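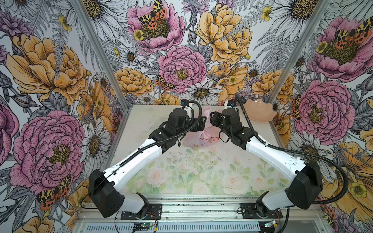

Flower papers and printed cloths: a small gallery

Welcome to the gallery page of our wallpaper corner. My name is Wayne Beaulieu and I have collected printed flower papers since many years, first for my own flat and later for the small workshop Jultov, where we cover panels, boxes and tables. The pages were made new in July 2026, and I have put the notes in the order in which people usually ask for them.

The peony paper
Big peonies in pink and golden yellow, with white daisies between them. This paper is very full, so it likes a plain table and not too many other things near it. We have put it on three panels, one at the back and one on each side.

The moths
Many visitors see the flowers first and the moths only later. They are orange and black with spots, and they sit directly on the blossoms. My daughter Jila gave a name to each of them, but I have forgotten most of the names.

The small plants
Grey ferns, little yellow buttercups and purple flowers which look like thistles. For me they are the best part of the print. When you cut the paper, please try to leave some fern at the side, otherwise the panel looks a bit hard.

The rose mat
Soft pink roses with green leaves, in pastel colours. It lies on the front half of the table. I was not sure if roses and peonies can live together, but Geda said yes, and now I agree with her.

The table top
Pale grey-white. On such a light surface every dark crumb is visible, so keep a soft brush close to it. A wet cloth only moves the dirt to the mat.

The pink bag
Thin plastic you can see through, with red and white shapes printed on it. The pink goes nicely with the peonies.

How to order a piece
We sell the peony paper by the sheet, 560 mm wide. Please write the number 2919 in your message, so that Lavoie at the counter finds the correct roll. There are 11 rolls left, and the next delivery comes in October. Small pieces for boxes or for school work are free if you come to collect them.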